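4.2 From packing things to being watched packing things

When Gronari began automating the returns floor at Flodstead, the twenty-eight people who worked there were told that their jobs would become easier. By September most of them were doing the same job more slowly. They picked up small household goods, decided what they were and put them down somewhere sensible, as before, except that they now did it with a gripper in each hand so that the robots of the future would know how.

The recording stations were dressed to look like homes, the robots being destined for homes as well as for the returns floor. This was the first change that workers brought up in interviews, often before pay. A returns bench is gray and has a bin at each end. A recording station has shelves, soft toys and a tablecloth, and the goods to be handled are scattered about it by a colleague whose job sheet calls this "scene reset." Several packers pointed out that they had spent their working lives being told to keep the bench clear and were now being told that it wasn't messy enough. One had been asked to redo a table because it "looked like someone had tidied it."

Figure 4 shows work at one such station. The objects are light and of little value, and the skill lies almost entirely in the wrists. Thin plastic is disliked by everyone we spoke to. It slides, it folds, and it sticks to the finger tips after you have finished with it.
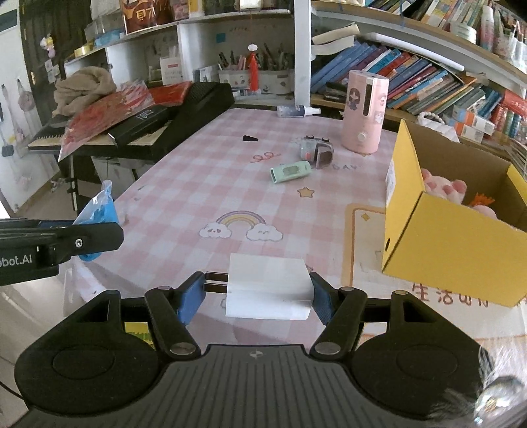
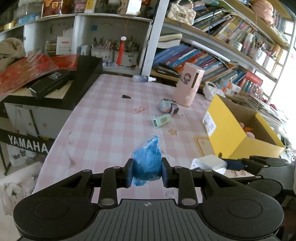 Figure 4. Two-gripper work at a dressed table. First picture: a power adapter is held in one gripper and a blue plastic bag in the other. Second picture: a blue item in clear plastic is held while the other gripper reaches toward a small white object.

Quality control changed as well. Under the old system a parcel was right or wrong, and the customer usually let you know. A recording is accepted or rejected by a reviewer at Stakholm, two time zones away, working from a guide that the packers were not given until they asked for it twice. Of the 2,654 recordings made during our fieldwork, 1,461 were accepted. The commonest reason for rejection was "hesitation." Melina Politis, a packer with long experience of fragile goods, had most of hers returned under this heading in her first weeks. She took the view that hesitating was what you did with fragile goods. Her supervisor agreed with her and asked her to stop.

She did stop, more or less, and her acceptance rate rose. In our 147 hours of observation we saw the same adjustment in others. People learned to decide before they reached, to keep their grip where it was even when it was a poor one, and to save any thinking for the gap between recordings. Two described catching themselves at it over the washing-up. Whether this counts as deskilling in Tsoukalas's sense is less clear to us than it was when we drafted the proposal. The packers had certainly lost the right to dither. They had also acquired a technique that was hard to learn, and for which the pay scale had no grade.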